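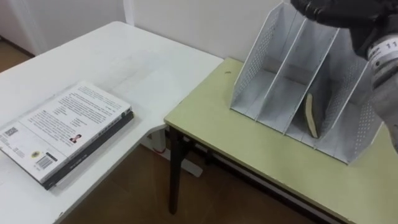 三月的书桌，背面朝上的那本刚读完。

1/
想开一串长一点的，聊聊"重读"这件事。起因是前几天晚上睡不着，把书架最下面那层翻了一遍，翻出好几本我以为自己记得很清楚的书，随手打开一页，发现根本不认得。那种感觉很像在街上碰见小学同桌，名字到了嘴边，脸却对不上。大家泡杯茶慢慢看，我话多，你们知道的 😂

2/
先交代一下背景。我是做校对的，白天看字，晚上还看字，家里人觉得我有毛病。可白天那种看法跟晚上真是两回事：白天盯的是"的地得"、引号有没有配对、第三章的姑妈到第七章是不是变成了姨妈；晚上呢，我允许自己看漏，看错，看到一半睡着，书掉在脸上。

3/
二十几岁的时候我特别迷信数量。有个小本子，读完一本记一行，记到第889本的时候本子用完了，当时得意得不行，请自己吃了一顿火锅（一个人，点了两份毛肚！）。去年搬家又把本子翻出来，一行一行往下看，好多书名我得上网查了才知道讲什么。那顿毛肚倒是记得清清楚楚。

4/
所以后来就慢慢改成少读新书，多读旧书。这个弯转得不算痛快，中间有两三年还是忍不住买，买回来码在床头，码到半夜翻身会碰倒。真正下决心，是因为一个读书会。

5/
读书会叫 Kenholm，是 Khanyisile Visser 拉起来的，最早就在她家客厅，后来人多了，挪到一家叫 Đặng 的越南粉店楼上。每次去楼梯上都是牛骨汤的味道，谁也没法空着肚子谈文学，所以规矩变成先吃粉再开口。

6/
Kenholm 跟别的读书会不太一样，一本书要读两遍。第一遍各读各的，见面只许说"哪里没看懂"；隔一个月再读一遍，这回才聊喜欢不喜欢。我头一次去的时候心想，这也太磨叽了吧，成年人哪有这个工夫。

7/
结果第二遍读完，我把自己第一遍写的条子拿出来对，脸都红了。第一遍我写："母亲这个人物没必要，删掉不影响。"第二遍才看见，全书每一次下雨，都是母亲先去收的衣服。她一句话没有，可整个家是靠她撑着的。我居然想把她删掉。

8/
Khanyisile 听完拍着桌子笑，说她年轻时读这本，最讨厌的也是那个母亲，后来自己有了女儿，再读，最讨厌的变成了那个写诗的儿子。我们一桌人笑成一团，老板上来问是不是粉里有什么问题。

9/
有朋友问过我，那么多没读过的好书，把时间花在旧书上亏不亏。我自己算过一笔很粗的账，照现在的速度，这辈子剩下的书也就那么些，刚算出来的时候确实慌了一下，洗碗的时候都在想。慌完了，第二天早上还是拿起了旧的那本。

10/
说点实际的吧，不然显得我光会感慨。

我现在重读有几个小习惯，都不高级：

- 第一遍用铅笔，第二遍用蓝色圆珠笔，第三遍什么都不画，光看前两个自己吵架
- 条子夹在原页，不抄到本子上
- 读不下去就停，停多久都行，书签留着不许拔

11/
铅笔那条是跟 Tài La 学的。他在 Elix 做旧书修补，那家铺子在巷子很里面，导航每次都把人带到隔壁修车行去。他看见书上有前人画的线从来不擦，他说擦掉容易，可你怎么知道下一个人不想看呢。

12/
有一回我拿去修一本散了架的菜谱，外婆留下的，书脊全开了，红烧那几页油得透亮。我问他油渍能不能弄掉，他翻了翻，抬头问我："你确定要弄掉吗？"我站在那儿想了半天，说那就算了，您把它粘牢就行。

13/
菜谱也是可以重读的，真的！外婆在红烧肉旁边写了"糖少"，过几页又写"糖还是要"，字迹不一样，中间大概隔了好些年。我小时候看只觉得她啰嗦，现在自己烧菜给一家人吃，才看懂那是有人嫌甜，后来又有人想吃甜的。我站在厨房里拿着锅铲看了好久，肉差点烧干。

14/
再说说封底。我有个怪癖，重读之前先看封底，第一次读的时候反而不看。没读过的书，封底上那几段话像媒婆的嘴，句句都好；读完了再看，你会发现写这段话的编辑偏心哪个人物，藏着哪个情节没讲，有时候藏得特别体贴，有时候一句话就把结局卖了，气得我想打电话过去。

15/
作为同行我得替编辑说句公道话：封底的字真的难写。我帮人看过一次稿，短短两段，来来回回改了16稿，最后印出来的跟第二稿几乎一模一样。编辑在电话那头沉默了很久，我也陪着沉默。那本书后来卖得怎么样我没敢问。

16/
也不是每本都值得重读，这个要说清楚，免得有人照着我的话去受罪。有一套以前爱得不得了的侦探小说，十几岁时躲在被窝里打手电看的，去年重读，看到第三页就猜出了凶手，看到第十页开始心疼那个手电筒的电池。合上，送人了，希望收到的孩子还没学会猜。

17/
还有一种是不敢重读的。有一本小说，是我跟一个很好的朋友轮流读的，她读单数章，我读双数章，晚上打电话互相讲。后来我们渐渐不联系了，没吵架，就是各过各的日子。那本书我至今只读过一半，单数章全是她的声音。放在书架上，每年擦一次灰。

18/
写到这儿手机提醒我电量不足，我去插个电，顺便把锅里的银耳关了。

19/
回来了。银耳炖得有点过，凑合吃。

刚才有人私信问，工作忙、有孩子，一年读不了几本，还要不要重读。我的想法是，越是读得少，越可以重读呀。熟的书随时能断，随时能接，孩子喊你一声，回来也不用往前翻三页找谁是谁。我坐地铁就只带熟书，从 Nirkden 那站上车，坐到公司正好一章，坐过站也不心疼。

20/
孩子其实比我们会重读。我外甥女那本讲小獾搬家的绘本，她妈妈念了将近55遍，家里大人换着班念，念到她爸能闭着眼睛背。有一次她爸偷懒跳了一页，小姑娘一下坐起来："獾还没吃晚饭呢！"你看，一顿獾的晚饭，她记挂着呢。

21/
Kenholm 这个月读的书要到月底才见面，第一遍我已经读完了，条子写了七张，有三张写的都是"这个叔叔到底去哪儿了"。按规矩现在不能说喜不喜欢，我憋得很辛苦，你们也别问书名，问了我肯定忍不住。

22/
倒是很想听听你们的：有没有哪本书，第二次读的时候像换了一本？或者像我那半本小说一样，一直不敢再打开的？长的短的都可以写在下面，我晚上吃完银耳一条一条看，回得慢别见怪。

23/
补一条，刚才好几位问铅笔用什么牌子。真没讲究，抽屉里摸到哪支算哪支，软一点的好，硬的会把纸划出印子，翻到背面都摸得到。蓝圆珠笔也是，银行柜台那种就挺顺手（我没有拿银行的，是我妈拿的）。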